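Home Shop Grippers Spares Hire Contact
Search products Go

Priltach hand-held gripper pair

I started selling these in May after using a set myself for most of a season, and I'm still pretty keen on them! You hold one in each hand, do the job the way you'd like the robot to do it, and every go gets saved as a demonstration for training. No leader arms, no headset, and you don't tie up the robot while you're collecting (my favourite bit, as ours always seems to be booked).

Each gripper has a marker on the front so the software can tell left from right and work out where your hands went. Keep those faces clean. I wiped mine with the wrong solvent once and had to reprint the lot, so now I throw a spare sheet in with every order. 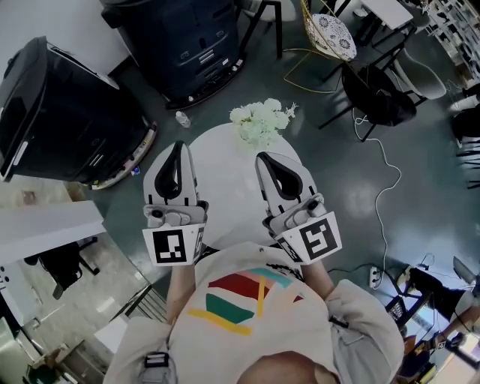
The finger pads are the part you'll wear out first. I get 2000 demos from a pair before the grip starts to go, but I fold a lot of tea towels, and if you're working with something rougher you'll want extras on hand. Swapping them takes 2 screws a side – dead easy.

A word on technique: go slower than feels natural, and bin the fumbled ones the same day while you still remember them. We did 14 tasks for the Trindden project and the tidy little sets trained better than the big messy ones, every time.

$587 the pair, grey only. Carry case is extra. The Costis mount fits too if you already own one, though you'll need the longer bolts. Send me a note before ordering if your hands are on the small side and I'll pack the short triggers for you.

Shares 14 Comments 2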